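Status: working, bench use only. Last revised 2018-06-22.

# stavine-hand

Firmware, wiring notes and a small log set for a five-digit robotic hand with a wrist camera, assembled in the shared workshop at Wokcombe. The repository covers the hand, its fabric cover, the camera mount and the scripts that read and write joint positions. It does not cover the arm. The arm is driven by its own controller, and the only thing passed between the two is a start/stop line.

The name comes from the Stavine controller board, which carries the motor drivers and the serial interface. Boards marked rev 4 are supported. Earlier boards have a different connector order on the thumb channel and will drive it backward with this firmware.

## Layout

```
firmware/ controller source and build file
host/ Python scripts, serial protocol, calibration
mount/ camera bracket drawings
cover/ sleeve pattern, cutting and fitting notes
logs/ recorded sessions, see "Log set"
notes/ wiring tables, fault list
```

## Hardware

| Item | Notes |
|---|---|
| Hand | four fingers and an opposed thumb |
| Controller | Stavine rev 4 |
| Supply | Herrera bench unit, shared with the lathe readout |
| Camera | fixed focus, mounted at the wrist |
| Cover | black, pattern in `cover/` |
| Cable | single bundle, strain relief at the cuff |

Fingers are numbered 1 to 4 and the thumb is channel 0. Numbering follows the controller channels. If the hand is rewired, change `host/channels.cfg` and leave the firmware alone.

The Herrera supply has a soft current limit. With all channels starting together, the voltage sags enough to reset the controller, so the host script staggers startup by 60 ms per channel. Do not remove the stagger unless the hand has its own supply. The lathe readout does not like the sag either.

## Camera view

The camera looks down past the fingers and moves with the hand. Its position is a compromise: closer to the palm gives a better view of the contact area, but the tips leave the view when the hand closes. The bracket in `mount/` is the third version and holds the camera far enough back to keep the thumb tip and at least three fingertips visible with the hand open.
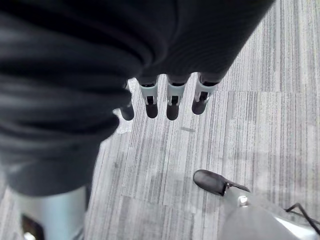 *Wrist camera view, hand open over carpet, nothing between thumb and fingers.*

The cover takes up a large share of the view. Folds on the left side reach the first finger and hide most of its upper part, leaving little more than the tip for the tracker to use. Fingers 2 and 3 are the reliable ones. Finger 4 tilts inward, and the corner of the cover overlaps its base, so its base point should be masked out in `host/track.cfg`.

Two other points affect tracking:

- The thumb body is smooth and reflects overhead light in a long bright streak. The threshold step can read the streak as an edge. Lower the exposure before changing the threshold.
- The carpet is striped and the stripes shift at the tile seams. Background subtraction based on a repeating pattern fails at every seam. Use the per-session background instead.

## Cover

The cover keeps lint and swarf out of the linkages. It is cut oversize so that the wrist can turn without pulling on the seam, and the spare material has to go somewhere. On the current pattern it bunches on the finger 1 side.

Fitting order:

1. Power off and leave the fingers open.
2. Route the cable bundle before pulling the cover down.
3. Seat the cuff and check that it turns freely.
4. Pull the spare material back toward the arm.
5. Run `host/sweep.py --slow` and watch the finger bases through a full cycle.

Step 5 matters most after washing. The first pattern shrank, and the lower edge caught in the finger 4 linkage at about half travel. A revised pattern with an elastic channel is in `cover/draft`. It has been cut but not fitted.

## Build and first run

```
cd firmware
make
make flash PORT=/dev/ttyUSB0
cd ../host
python3 check.py
python3 calibrate.py --all
```

`check.py` reads every channel and moves nothing. It must finish without a warning before calibration is attempted. `calibrate.py` drives each digit slowly to both end stops and writes `cal.json`. Keep the space below the hand clear and hold the hand well above the floor — the thumb swings through a wider arc than the fingers.

Calibration drifts with the tendon tension. Repeat it after any mechanical work, and after the hand has been parked closed overnight. The host script refuses to start if `cal.json` is older than 365 hours. This figure was a typing error for 336 and was kept after a month of use without trouble.

## Log set

The files in `logs/` were recorded in March during open and close cycles. There are 2,000 cycles in total, split by session. Each session folder holds:

- `joints.csv`, commanded and measured position for each channel
- `current.csv`, motor current, same clock
- `view/`, camera stills at the start and end of each cycle
- `session.txt`, cover fitted or not, supply setting, free comments

Positions are in controller counts. Conversion to degrees is done by `host/convert.py` using the calibration stored with the session. Do not convert with the current `cal.json`; the offsets on channel 0 changed when the thumb tendon was replaced.

Timestamps come from the host and include serial delay. They are good enough to line up a current spike with a movement, but too loose for estimating friction or backlash. Camera stills are stamped on arrival and lag the joint data by a variable amount.

The cycles are free movements with no load. The set says nothing about grip force or slip, and should not be used to tune a grasp.

## Known faults

- **Channel 1 chatter.** Small oscillation near full open. Reduced by widening the deadband, at the cost of position error. Cause not found.
- **Lost serial bytes.** Seen only with the long Kaltuvia cable. The protocol has a checksum and the host retries, but each retry stalls the sweep visibly. Use the short cable.
- **Thumb return.** Channel 0 opens more slowly than it closes. The return spring is undersized. A stiffer one raises the closing current past the driver limit.
- **Camera focus.** The lens is set for the fingertips. Material near the camera, including the cuff, comes out soft.
- **Sweep abort.** Pressing Ctrl-C during a sweep stops the script but leaves the last command active. Send `host/park.py` before cutting power.

## Changes

- Added the finger 4 mask to the default tracking file.
- Moved calibration data into each session folder.
- Replaced the fixed startup delay with the per-channel stagger.
- Removed the joystick script, which had not worked since the protocol change.

## Use

Code is under the MIT license. Drawings, cover pattern and logs may be reused with credit to the repository. Faults go in `notes/faults.md` with the board revision, the supply setting and the last twenty lines of the host log. Reports against boards before rev 4 will be closed.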